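4. What the Light Is Supposed to Say

4.1 Color and its claims

The older conventions for indicator lights are easy to state. Red means stop, danger, or something is wrong. Green means go, or that things are as they should be. Amber covers the uneasy ground in between. These meanings were borrowed from railroads and control rooms, and they work tolerably well in places where somebody has been trained to read them and is paid to keep looking. Most homes meet neither condition.

Our catalog, compiled from the Economou collection of product manuals and from the back-stock sheets of the Arkilix repair depot, lists 2,686 household and small-office products with at least one status light. Of these, 1,111 have a light that is blue in at least one of its states. The manuals give these blue lights a generous range of duties. Blue means powered on. Blue means powered off but plugged in. Blue means searching for a connection, having found one, or having given up and gone back to the previous one. On the Jindow countertop water filter, a steady blue light means the cartridge is fresh, and a slowly pulsing blue light means it should have been replaced in March.

We coded each manual's explanation word for word before grouping it, and the groups did not come easily. "Ready" was the most common single word. It was also the least useful, as few manuals say what the product is ready for. A dehumidifier that is ready and a dehumidifier that is running look much the same from the couch, and the manual for one model uses the two words for the same light on facing pages. We coded this as "ambiguous" after a discussion that took longer than the setup time given on the box.

4.2 Blue as a style

Part of the difficulty is that blue came late. When blue diodes became cheap enough for ordinary goods, the useful meanings had already been handed out to red, green, and amber, and blue was left with the job of looking new. Designers took to it with some enthusiasm. In the catalogs we reviewed, blue lights are described as "cool," "calm," "clean," and "premium," and in one case as "thoughtful." No red light in the sample is described as thoughtful.

The habit does not respect product categories. Blue points turn up on speakers, bathroom scales, toothbrush stands, and extension cords, and equally on equipment that never sees a kitchen (Figure 3). Their placement follows the shape of the object at least as often as it follows anything the user needs to know. A light at the end of a part draws the eye to the end of the part, and several style guides in the collection recommend it for that purpose alone.

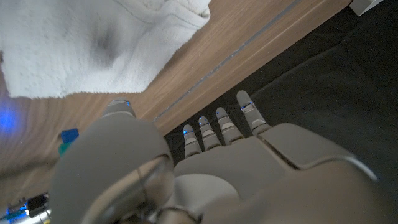 Figure 3. Small blue lights placed near the tips of a light gray robotic hand.

Repetition raises a problem of its own. One light invites the question of what it means. Several lights in the same color invite the question of whether they all mean the same thing, and manuals tend to be silent on this point. Of the products in our catalog with more than one blue light, the majority are accompanied by a single line of explanation in the singular: "The light will turn blue." Which light is left to the reader, who is presumed to have the evening free.

4.3 What people say the lights mean

To see how owners read these signals, we visited 73 households in and near Kudis and asked one adult in each to walk us through every light visible in the main living area. Participants could consult manuals if they wished. Most wished to and could not find them. A drawer was usually named as the place where the manuals were, and the drawer was usually full of batteries.

Confidence was high and agreement with the manuals was low. Fifty participants gave a definite meaning for at least one light that its manual did not support, and they did so without hesitation. The blue light on a router was said to mean that the internet was "going in." A blue light on a space heater was read as cold, which is reasonable, and which the manual contradicts. Two members of one household gave opposite accounts of the same power strip and resumed what was clearly an older conversation.

Owners were better informed about how to make a light stop. Black electrical tape was the standard remedy, followed by adhesive bandages, a folded business card, and turning the product to face the wall. The bedroom came up constantly in these accounts even though we had asked only about the living room. Participants who could not say what a light meant could often say exactly how far its glow reached across the ceiling, and a few had moved the furniture accordingly.

We take the tape seriously as evidence. A covered light has been judged by its owner to carry less information than it costs in sleep, and the owner is in a good position to know. None of the participants who had covered a light reported uncovering it later to check on anything. Red lights were covered less often. Asked about this, participants said that a red light might matter.

4.4 Limits of the sample

The Arkilix sheets overrepresent products that break, and the Economou collection overrepresents products whose manuals someone thought worth keeping, a group whose selection principle we were unable to reconstruct. Kudis is also unusually well supplied with countertop water filters. We have left these in the analysis, with the Jindow models reported separately in the appendix, where all of them are blue.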